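Setting up a small table for test tubes

For mixing dyes or testing garden soil at home, use a plain white table. Colors are easier to judge against it.

Keep racks and cups in a row at the far side:
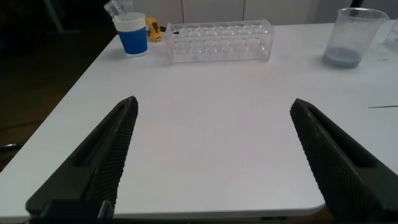
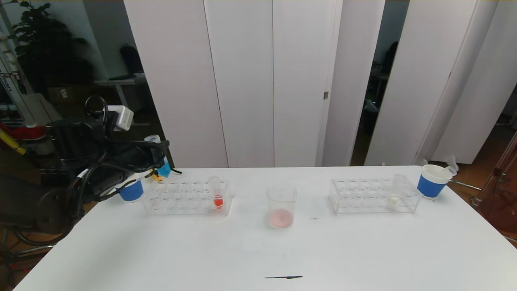
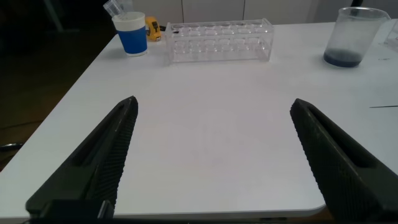
Fill tubes no more than a third full. Rinse them within 2 hours, first in warm water, then with a bottle brush. Stand them upside down overnight. Acrylic racks scratch, so wipe them with a soft cloth and dish soap. Skip the dishwasher.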